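Our visit to the Rendari parcel depot

Those of us who run small mail-order businesses spend half our lives in post office queues, so when Herolik, the courier firm we use for our seed packets and garden books, invited customers to look round its Rendari depot in August, I put my name down straight away.

Zlatko Kelmendi, the depot manager, met us at the gate with a big smile and a bag of hi-vis vests. He has worked in parcels since leaving school, and he still gets excited about a well-loaded van!

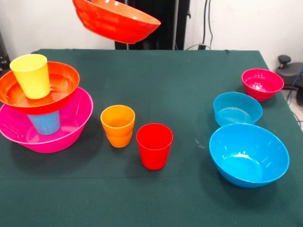 What happens to a parcel if the label comes off? It goes to a locked room at the back, where staff look for a matching booking and, failing that, open it to find an address inside. (I now put a slip in every box.)

The sorting hall was noisier than I expected. The depot covers 387 postcodes, and the first vans leave before six in the morning, so most of the hard work is done while we are all asleep.

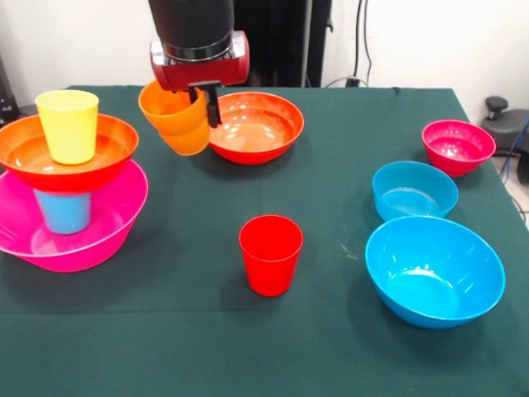 Orange cup held in the gripper, with the wide bowl beside it.

We had tea upstairs and a good long chat about rural deliveries. The lady from Cardoso, who posts honey, asked why her boxes to Samholm take 2 days longer than the rest. It seems they wait for a shared van – Zlatko wrote it down and promised to ring her.

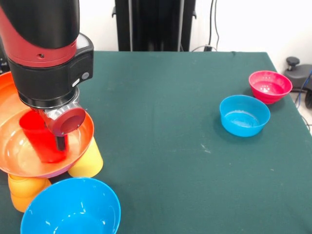

He was just as frank about prices. Small packets will go up in the spring, though customers sending more than 12 a week can ask for a better rate, and I certainly shall.

My own parcel that day was number 291 on the afternoon run, and I was rather pleased to see it go up the belt.
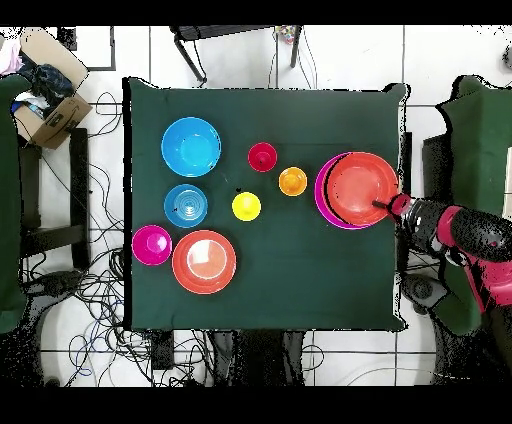 We were back at the gate by four, feet aching, with a roll of fragile tape each. If they invite customers again, do go, and wear flat shoes.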